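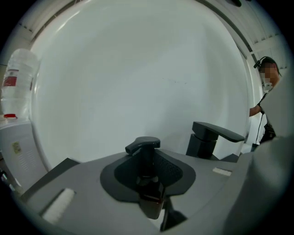 Wash Counter and Drinking Water Check – Dernik Studio, ground floor

Checked by: Jarmila Malý
Date: 26 June 2025
Last full check: April
Areas covered: counter top, soap and tray, faucet, scrub pads, wall behind counter, water dispenser, floor and cord

Marks used: OK / Fix soon / Fix today / Not checked

Hello again, everyone at Dernik! A good check this time, and I really enjoyed doing it. Most of what was on the April list is gone, and the things left over are small. Comments are under each item. If your initials are next to something, please write the day you did it on the paper copy in the binder.

1. COUNTER TOP

1.1 Surface clean, no sticky patches – OK
Lovely. I ran a dry white cloth along the whole gray top and it came back nearly spotless. Whoever has been doing the evening wipe, please keep going!

1.2 No chips or sharp edges – OK
Went along the front edge with my hand, twice. Smooth all the way.

1.3 Seal around the tray and the faucet base – Fix soon
Good around the faucet. At the back of the tray there is a short stretch where the sealant is lifting. I could get a fingernail under it. Water will find that gap sooner or later, so let's do it in the next couple of weeks. There is half a tube of clear sealant in the tool drawer, but look at the use-by date before you start.

1.4 Only washing things kept on the counter – OK
No mugs, no phones, no lunch boxes. In April this was the longest comment on the sheet, so thank you.

2. SOAP AND TRAY

2.1 Soap bottle upright and stable – OK
The brown pump bottle sits nicely inside the dark tray, and the raised lip keeps it from wandering.

2.2 Pump works and doesn't drip – OK
Ten presses, ten good squirts, no drip afterward. I like this pump much better than the old one.

2.3 Bottle marked with its contents – Fix today
We refill from the big 5-liter container, so the bottle needs its own contents label with the date of the last refill. I left a sheet of waterproof labels in the binder pocket. Please put it on the back, low down, where wet hands don't rub it off.

2.4 Tray lifted and cleaned underneath – Fix soon
The tray comes up if you push from the front and lift. There was a ring of old soap under it. I got most of it with warm water, but the corners need a small brush. Add this to the Friday list, and dry the recess before the tray goes back in.

3. FAUCET

3.1 Firm on the counter, no wobble – OK
Solid as a rock.

3.2 Lever moves freely, closes fully – OK
Beautiful action on this one. I opened and closed it twenty times and waited five minutes with a paper towel underneath. Dry.

3.3 Hot water temperature – Fix soon
Measured after one minute of running: too warm for comfortable hand washing at the full hot end. Berisha set the mixing valve last time and knows where the stop is. Until then, start from the cold side and work across. New people should be told this on their first day.

3.4 Finish – OK
The matte black shows every lime spot, so a soft cloth and plain water each evening. No scouring powder, please! It leaves shiny scratches that never come out.

4. SCRUB PADS

4.1 Pads in good condition – OK for the small one, Fix soon for the large one
The small white pad has plenty of life left. The large one is starting to go flat on one side. Turn it around for now and open a new one on Monday.

4.2 Pads rinsed and stood up to dry – Fix today
Both pads were lying flat on the gray surface. They dry far quicker standing on edge, and they smell better too. The little wire rack from Hanitz is still in its box under the counter. Let's use it!

4.3 Separate pads for hands-on tools and for the counter – OK
Everybody I asked knew which was which without looking at the poster. I was delighted.

5. WALL PANEL BEHIND THE COUNTER

5.1 Clean – Fix soon
One faint gray smudge near the middle of the white panel. Warm water didn't move it. Try a drop of dish soap, and if that fails, leave it for me.

5.2 Fixed securely – OK
Pressed along the upper edge. No movement, no rattle.

5.3 Ceiling trim above, free of dust and damp – OK
The ridged trim gathers dust in the grooves. It was fine this time. A long-handled duster every other week is enough.

6. WATER DISPENSER

6.1 Cabinet level and steady – OK
Leaned on it from both sides. The front left foot was turned down a little after April and that did the trick.

6.2 Jug seated properly, no leak at the neck – OK
Ran a paper towel around the neck, under the red cap. Dry all the way around. When you change the jug, wipe the neck before you tip it over, and let two people do the lift. It's a heavy thing and there is no prize for doing it alone.

6.3 Side vents clear – OK
Nothing pushed up against them. Please leave a hand's width of air on that side, even on days when deliveries pile up.

6.4 Sticker on the side of the cabinet still attached – OK
The yellow-and-white one is holding well. Don't spray cleaner straight onto it – spray the cloth.

6.5 Taps and drip tray cleaned – OK
Sparkling.

6.6 Yearly cleaning of the inside – Not checked
The service record wasn't in the binder. I have a feeling it went upstairs with the Cullunix paperwork. Please send me a copy when it turns up, and I'll fill in this line.

7. FLOOR AND CORD

7.1 Floor dry in front of counter – OK
A few drops near the end of the counter at first, gone after one pass with the mop. The mat should come back once it's washed.

7.2 Dispenser cord away from foot traffic – OK
Clipped along the wall, clips tight.

7.3 Plug and outlet – OK
No heat, no discoloring, outlet cover closes.

TO DO, WITH INITIALS

Contents label on soap bottle – today – J.M.
Pads onto the wire rack – today – anyone
New large pad – Monday
Small brush under the tray – every Friday
Sealant behind the tray – within two weeks
Hot water stop on the mixing valve – Berisha
Smudge on the white panel – try dish soap
Service record for the dispenser – send to Jarmila

Three things to fix in April have moved to OK, and the counter looks wonderful for it. I'll come by for the sealant and the hot water once Berisha has been in. Call me if the lever starts to feel stiff before then.

Signed: Jarmila Malý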